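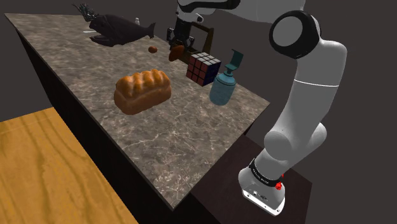 DCC sound fitted to an older Bo-Bo, is it worth the money?

Posted by Hokgate Yard

I've got a second-hand diesel in OO, the old split-chassis sort, and a trader at a show in August offered to fit a Risow sound decoder and speaker for 80 quid. He said it would "transform" the model. I've heard that word a lot and it usually means I'm about to be poorer. The loco itself cost me 67 and runs fairly well on plain DC. Has anyone had this done, and did it still sound like an engine once the novelty wore off? My layout is a small depot, so nothing goes very far or very fast.

Bienvenido Galang

I'd want to know what the 80 covers. With a split chassis each half of the block is live, so both motor brushes have to be isolated before a decoder goes anywhere near it. Miss one and the decoder is dead the moment you put it on the track. It's a fiddly job, and at that price I doubt he's allowing much time for it. Ask him whether he tests the motor for a short to the chassis afterwards, and who pays if the chip blows.

Also ask which sound file. Plenty of these are one recording stretched over four classes. I had a Risow in a shunter and it was passable at idle, but the notching up was nothing like the real thing - more of a vacuum cleaner on the stairs. Speaker size matters more than the decoder in my view. If there's only room for a sugar cube over the bogie, don't expect any bass.

For a depot I would try a plain decoder first, 20 or so cheaper than you'd think second-hand, and see if you even like DCC.

Kacper Kołodziej

Check pickups before anything else. Old split axles crack and sound cuts out at every dirty bit of rail. A stay-alive helps if you can find space for it, though the Akex one I bought did very little.

akpan_sidings

just get it done mate, mine's brilliant, kids love the horn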